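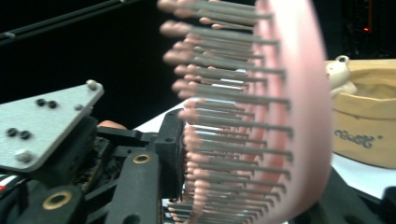 Thick wavy hair, hard water, and a brush that gives up every spring
Forum: Everyday Hair Care > Brushes and Combs

galo_gardener
Hi all, I've been reading along for months and finally made an account. We moved out to Cerkville in May and the water here is so hard it leaves a crust on the kettle. My hair comes down past my shoulder blades and it has gone from soft to something like broom straw. I wash twice a week, use a plain conditioner, and brush at night before bed the way my grandmother did. By morning the underside is one big knot again. Do I need a different brush, a different shampoo, or just more patience? I'm happy to hear all of it, even the scolding!

mossybucket
Welcome, welcome! No scolding from me. I lived two streets over from the Galo water tower for years and I know that crust well. Get yourself a clarifying shampoo and use it every third wash, then put on twice the conditioner you think you need and leave it in while you do everything else in the shower. As for brushing, start at the ends and hold the hair above the knot so you aren't yanking on your scalp. I was past forty before I learned that one, and I could have cried for all the hair I left in the sink.

tangleteezed_out
I have to disagree a little with the clarifying shampoo. Every third wash would turn my hair to hay. Once a month is plenty, and a vinegar rinse in between does the gentle work. I'd spend the money on a satin pillowcase first (mine is from Lamrani, and I'm on my second in 8 years).
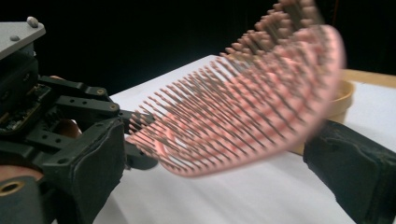

Page 2 of 8

mossybucket
Oh, we've had this argument before, you and I! Vinegar did nothing for me except make the dog leave the room. But I'll give you the pillowcase. I do love mine.

plainjane425
Can I put in a word for cleaning the brush? I pull the hair out of mine after every use, and once a month I swish it in warm water with a drop of shampoo, then lay it bristles down on a towel overnight. Don't soak a cushioned one, the water gets up under the pad and stays there. I lost a lovely Irneo that way and I still think about it.

galo_gardener
Oh dear. I have never washed my brush. Not once. I'm going to go do that now, and then I'll try the monthly clarifying and see how we get on. Loose braid at night too, or is that a myth?

tangleteezed_out
Not a myth! Loose, though, and a soft tie. Tight ones snapped off all my baby hairs at the front.

mossybucket
Seconding the braid. See, we do agree on something. Let us know how the vinegar goes if you're brave enough.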